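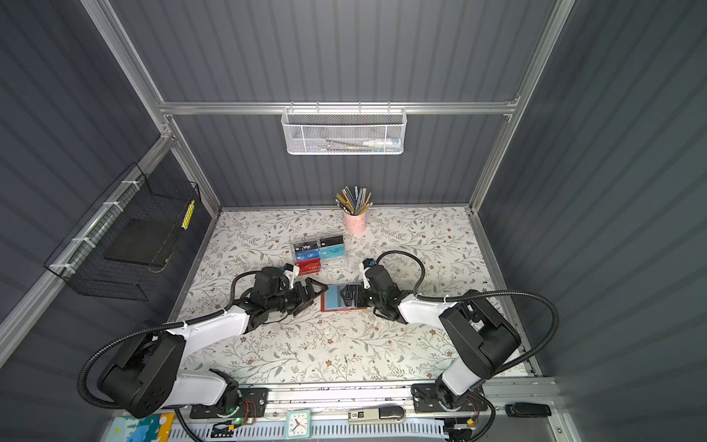
Loyalty, Membership and VIP Cards: Your Questions, Wearily Answered

Home | Desk & Drawer | Paper | Small Things | Ask | Archive

By Mhairi Carnegie
27/02/2021
Shares 10 | Comments 3

I wrote one post on sorting out cards and have been getting mail about it ever since. The same questions keep arriving, so I've put the answers in one place where I can point at them.

Do I need a card holder at all?

If you own two cards, no. Put them in your pocket and enjoy your freedom. If you own more, and you've ever held up a line at a coffee counter while dealing them out like a losing hand, then yes.

Clear plastic holder or folding wallet?

They do different jobs. A clear holder with compartments lives on the desk or in a drawer, and you can see what's in it without touching anything. A folding one travels. I use both, and move cards from one to the other depending on where I'm going. My sister calls this a hobby. It's a system.

How do I decide which card goes where?

By how often you use it. The daily ones go in the top compartments, the monthly ones underneath. Color helps if your cards have any. Four VIP cards in black, blue and red are easy to tell apart at a glance, while four white ones from four dentists are not, and you'll want to write on those.

Why do I have so many VIP cards? I'm not very important.

Everybody is a VIP at Tatden Car Wash. Keep the ones that get you something and cut up the rest. I had six and now have fewer, and my standing in the community hasn't changed.

What about the card that doesn't fit any category?

Leave it out on the table until the others are in, then look at it again. Most of the time you'll find it belongs with something. If it's still lying there on its own after you've finished, it's probably expired. Mine was for a Jeltport ferry lounge that closed in July.

My folding holder won't close once it's full.

Take some out. I'm sorry, I know you wanted a trick. Two cards back to back in one sleeve is fine, three is asking for trouble, and the fold in the middle is where it will complain first. If yours has a strap, don't use the snap to force the whole thing shut – it will win for a week and then you'll be shopping for another.
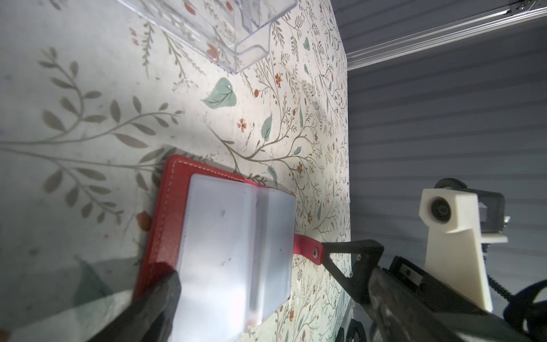 Red card holder, open, with the strap out to the right.

How do I clean the plastic sleeves?

Empty them first. Then a soft cloth, slightly damp, and leave the holder open until the sleeves are dry. Dark specks sometimes come off with a second pass and sometimes have moved in for good. Keep the water away from leather. Please don't write to me about the dishwasher again.

Cards keep sticking to the plastic. Help.

Slide each one out and back in every so often. If a card is really stuck, push from the bottom edge with a thumb and go slowly. Don't dig at it with a butter knife. I have a Clurnetti holder with a long slit in it that can tell you why.

Should pens and pencils live near the cards?

Near, yes. In the same container, no. A cup toward the back of the table keeps them upright and out of the way, and you can grab one when you need to write a member number down. Sharp ends up or down is a family matter.

Does the tablecloth matter?

You'd be surprised who asks. A busy floral pattern is cheerful and hides crumbs. It also hides small flat things, so do a sweep with your hand before you put everything away. I like leaves and flowers and I've accepted the risk.

Comments (3)

Alistair Mowat: Followed the "cut up the rest" advice and cut up my library card. It was in with the others. Might want a warning there.

Annag Tosh: Tips up for pencils, tips down for pens. I will not be taking questions.

Masanobu Onishi: Do you also sort by expiration date? I tried it inside each color and now I can't find anything.

Previous: Rubber Bands | Next: The Key Drawer | Back to Ask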